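Getting through July without a car

We gave up the car at the end of June. The lease ran out, the garage in Gratton wanted more than we'd planned for the next one, and the bus from Nerkuddale stops at the end of our road. I said I'd write up the first month, so I kept notes. 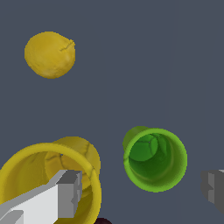

Posted in Everyday, by the Nerkuddale Notebook – 9 comments

The bus is fine. It leaves at twenty to eight and gets into Gratton in 40 minutes, a bit less in the school holidays. The return is the weak point. Miss the ten past six and you wait over an hour for the next one, in a shelter with a bench that slopes forward. I missed it twice. The second time I walked to Swanson and caught the other service, which goes round by the reservoir and takes for ever.

Shopping was harder than getting to work. We used to do one big trip every fortnight and fill the boot. Now it's little and often, and I carry it home in a rucksack. Tins are heavy. Potatoes are worse. I've started buying flour and rice from the mill shop at Trokus, who deliver if you spend enough, and that has taken most of the weight off.
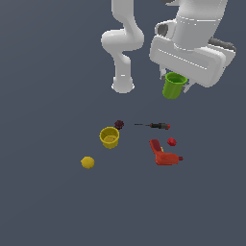 The other thing I hadn't thought about was the tip. You can't take an old carpet on a bus. We cut it up and put it out with the rubbish over several weeks, and next time I'll pay for a collection.

Money, for those who asked. I bought 12 day tickets before I worked out that the monthly pass was cheaper, so July cost more than it should have. August will be a better guide. We've also hired a car once, for a wedding, and it was clean and dull and did the job.

I do miss being able to leave late. With the car I could decide at nine in the evening to go and see my sister, and now I have to look at a timetable first – and usually the answer is no. I'll do another post once the winter timetable starts.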